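Enside publishes results of mixed-object bin picking comparison
Four grippers tested on one arm, with fixed camera and unchanged controller settings 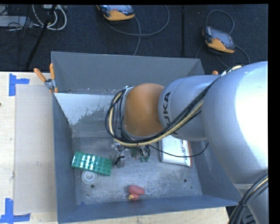 STALTIS, March – Enside has released the results of a bench comparison of four gripper configurations for picking unsorted objects from a metal bin. The work was carried out at the company's Staltis test laboratory and covers 1,000 pick attempts per configuration. The full data set, including failed attempts, is available to integrators on request.

The comparison was set up to answer a question Enside receives often from customers with mixed stock: how much of the difference between two picking cells comes from the gripper, and how much from the camera and the motion software. To isolate the gripper, all runs used the same KUKA arm, the same fixed camera and the same grasp planner. Speed and acceleration limits were locked before the first run and were not adjusted between configurations.

The object set included rigid items with flat faces, soft rubber items, ring-shaped parts and box-like parts. A toy building brick and a rubber duck were kept in the set throughout. The brick has a studded top face that gives suction cups little to seal against. The duck deforms under a narrow grip and rarely settles in the same pose twice.

"We wanted objects that any other lab can buy for very little money," said Vilhjálmur Zoëga, test engineer at Enside. "If someone disagrees with our numbers, they should be able to repeat the work on their own bench in a week."

The configurations were a two-finger parallel gripper with hard pads, the same gripper with compliant pads, a single suction cup, and a combined unit with two fingers and a retractable cup. The fingertips and pad mounts were made by Gunnlaugsson, which also supplied the wrist adapter used for quick changes between units.

The combined unit completed the most picks over the full object set. Its advantage was largest on objects lying flat against the bin floor, where fingers alone could not get under an edge. The single suction cup was the fastest configuration on smooth faces and the weakest on studded and curved ones. Compliant pads improved results on soft items in every block of runs but lost accuracy when parts had to be placed against a stop.

Most failures for the finger grippers occurred within a short distance of the bin walls. In these cases the planner found a valid grasp but rejected the approach path to avoid contact between the wrist and the rim. Enside logged 549 such rejections across the whole comparison. They are reported separately from failed grasps, as they depend on wrist geometry and bin shape more than on the fingers.

Cable routing was treated as a test variable in its own right. An early series was discarded after the cable bundle was found to limit wrist rotation at the far end of the travel range. The bundle was then rerouted with a larger service loop at the wrist, and all four configurations were run again from the start. Enside recommends that rotation limits be measured with the cables fitted, and that the measured values be entered in the controller in place of the data sheet values.

Reflections from bare metal were the main source of error on the camera side. Depth readings were least reliable along the sloped inner surfaces of the bin. Exposure was fixed for the published runs. A smaller series with automatic exposure gave less consistent results and is included as an appendix.

"Integrators tend to ask for a success rate and stop there," said Cirilo Arellano, who leads the applications group. "A rate without the list of rejected paths does not tell you whether to change the fingers, the bin or the mounting height. We have published both."

The test procedure is described in a nine-page protocol. It sets out how objects are returned to the bin, when a run is stopped, how a double pick is scored and what counts as operator intervention. Gert Mnguni, who wrote the protocol, will present it at the Enside open bench session, held on a Tuesday afternoon each month.

A second comparison is in preparation. It will keep the combined gripper fixed and vary the camera position and the controller. Usa, the in-house logging tool used to record joint positions and gripper state, will be offered to participating labs under a no-cost license for the length of that work.

About Enside
Enside tests and configures robot cells for picking, sorting and machine loading. The company works with integrators and end users and does not sell arms or cameras.

Media contact
Hafþór Frandsen, Enside press office, Staltis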